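Community Help: Rentals and Shared Spaces

Deposit withheld for marks on a borrowed table

Posted by Khurram Kakakhel

Our reading group reserved a meeting room at the Nilard community center for a Friday evening in September. The center has kept $46 of our $92 deposit, citing marks on a tabletop. No inspection was carried out with us before the reservation began. Is the center entitled to do this, and how should we respond?

Zimlow

Please begin with the rental agreement. A deduction is normally permitted only where the agreement describes the charge and the damage occurred during your reservation. You should request the following in writing: the inspection record from before your use, the record from after it, and the repair invoice. 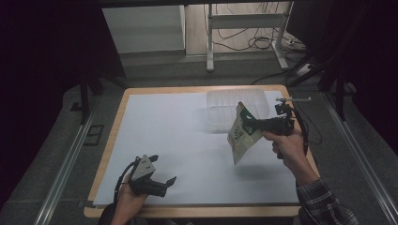 Address the request to the center's office and keep a copy. State the amount in dispute and the date by which you expect a reply. If the center cannot produce an earlier inspection record, ask that the deduction be reversed in full. Small claims procedures differ by state, and filing fees may exceed the sum at issue.

Nghiêm

They kept $59 of ours last year. We wrote one letter and received a refund. Paying by card is advisable.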